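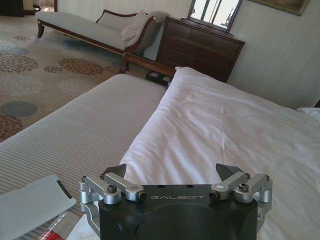 Home Courses Handouts Clinic hours Library Log in

Dental Hygiene I, Handout for Unit 3
Periodontal charting: how to measure and how to write it down

These notes go together with the lecture in room 443. Please read them before you come to the practice session at the Sterkbridge clinic. The textbook explains the same subject from page 230, but it uses a different order, and some students find this confusing. In our course we follow the order of this handout.

What we measure

Between the tooth and the gum there is a small space which we call the sulcus. In a healthy mouth the sulcus is shallow. When the tissue is inflamed, or when the attachment to the tooth is lost, the space becomes deeper and we speak of a pocket. The probing depth is the distance from the edge of the gum to the bottom of this space. We write it in whole millimeters. If the reading falls between two marks on the probe, we round up.

A depth of up to 3 mm without bleeding is usually considered healthy. From 4 mm we pay more attention, and we look also at the bleeding, the plaque, the movement of the tooth and the X-rays. One number alone does not give a diagnosis. I repeat this every semester, and every semester I read reports in which a diagnosis was made from one number.

The probe

There are several kinds of probe, and their marks are not the same. Before you touch the patient, look at the probe and find out which marks it has. Some have a line at each millimeter and a dark band at certain places. Some leave out the marks at 4 and 6. The Guvmont clinic and the Sterkbridge clinic do not order the same model, so a habit from one place can give you a wrong reading in the other.
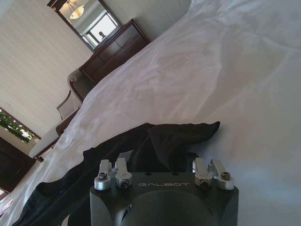 GALBOT gripper, close view.

How to hold and move it

Hold the probe with a modified pen grasp. Rest your ring finger on a tooth near to the one you measure. The pressure should be light. Keep the tip against the tooth surface and keep the probe parallel with the long axis of the tooth, except between the teeth, where you tilt it a little to reach under the contact.

Do not lift the probe fully out after each point. Move it in small steps up and down along the sulcus. This movement is called walking. At each step you go down until you feel a soft, elastic resistance. If the resistance is hard, you have probably met calculus. Then move the tip slightly away from the root, pass over the deposit and continue down.

Six readings are written for each tooth. On the cheek side: distal, middle, mesial. On the tongue side the same. For each of the six areas you write only the deepest reading you found in it.

Order of work

Start at the last upper right tooth and go along the cheek side to the last upper left tooth. Come back along the palate. Continue with the last lower left tooth, cheek side first, and return on the tongue side. Say the numbers clearly to the person who writes, always in groups of three, and make a short pause between the teeth. If a tooth is missing, say "missing" and the tooth number. Do not stay silent, or all the following numbers will go to a wrong place in the chart.

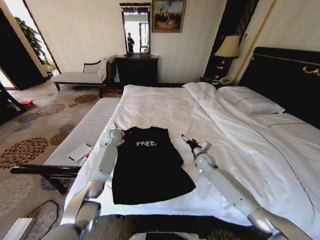
What should I do when the gum has moved down and the root is visible?
Write two numbers. First the probing depth, as usual, and then the recession, measured from the cementoenamel junction to the edge of the gum. The two numbers added together give the clinical attachment loss. A tooth with 2 mm of depth and 4 mm of recession has lost 6 mm of attachment, although its pocket looks very good on paper.

When the gum covers the cementoenamel junction, the calculation is different. In this case you subtract the distance between the junction and the edge of the gum. We will practice this with the sheets from Rantala, where the drawings are large enough to see it well.

Bleeding

Bleeding does not always come at once. Measure one section of teeth, wait some seconds, look back, and mark the places which bleed. The result is given as a percentage: the bleeding places divided by all measured places, multiplied by 100. Tell the writer also about pus, if you see it.

Be careful with patients who smoke. Their gums can bleed less even when there is disease, so a low percentage should not make you calm.

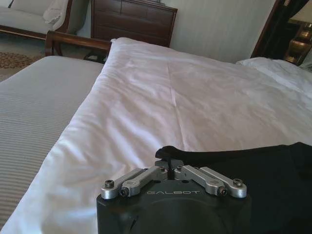
By the Periodontics Teaching Group, Guvmont

Talking with the patient

Explain before you begin that you will measure around each tooth and that you will say many numbers aloud. Tell the patient that small numbers are good. Most people then listen to you with interest, and they often ask afterwards about the back teeth, where the numbers were higher. Ask if there is any pain, and stop if the patient raises a hand.

Check the medical history first, including medicines which change the bleeding. If something in it is not clear to you, call the supervisor and wait with the probe.

Preparation for the practice session

Bring your own charting form (paper, two copies), a red pen and a blue pen. Depths are written in blue. Bleeding is marked in red. Recession is drawn as a blue line on the tooth picture. You will work in pairs and change roles after the upper jaw. The Fukside form from last year has a different place for furcations, please do not use it any more.

Read again the part about furcations and mobility in the textbook. We start with it in October.

Contact the course office | Copyright Guvmont Dental Hygiene Program | Back to top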